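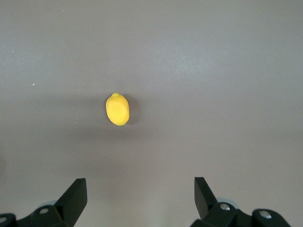
Eamon Gallagher
15 May 2019

OK, I've been promising a thread on preserved lemons for ages and I finally have an evening free, so let's go!

You need 9 lemons for a quart jar. 6 go in whole (well, quartered but still joined at the base) and the rest are for juice. Unwaxed if you can find them. If you can't, scrub them under hot water and dry them well.

Salt: coarse, no iodine. Open each lemon up and pack in as much as it'll hold. Then a bit more. I was so timid with my first jar and it went fuzzy on top, all that fruit in the trash.

Press them down HARD. The end of a rolling pin is great for this. You want juice coming up over everything, and if it doesn't, that's what the spare lemons are for.

Spices are up to you! I do a bay leaf and a few peppercorns. My sister in Hidcombe adds a cinnamon stick and hers smell like Christmas (she is right, I'm just stubborn).

Leave the jar on the counter and turn it upside down once a day for the first week. Then into the fridge. Mine are usually soft enough after 20 days or so, but the jar I forgot until August last year was the best one I've ever made.

To use: rinse, scrape out the pulp, chop the peel really fine. Roast chicken, obviously. But also potato salad! Also stirred into yogurt with garlic, which I could eat with a spoon, and do.

And please keep the brine!! A teaspoon in a vinaigrette is SO good. Go easy on any other salt though.

Someone asked about limes. Yes, they work, they just turn a sad khaki color. Still delicious. Send me your jars!

We use cookies to improve your experience. Accept | Settings
Last updated: 15 hours ago
Contact | Back to top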